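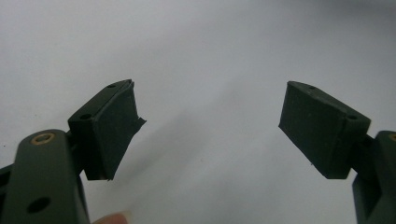
When should the finger pads on the Wamico hand gripper be replaced?

Change both pads every 3000 grasps, or sooner if the rubber lifts, tears or goes ragged at an edge. Fit them as a pair, even when one is still straight and clean.

## Replacing the pads

1. Disconnect the gripper and open the fingers fully.
2. Peel off the old rubber from the block's inward face. Scrape away leftover adhesive.
3. Check the brass bushing in each arm. It should sit flush.
4. Press on the new pad (Trollum part 357) and trim it level with the block.
5. Close the fingers on a scrap of card and leave overnight.
6. Reset the grasp counter in Wotidport, menu 298.

Pale specks on the rubber are not grounds for replacement.

Revised 7/2/26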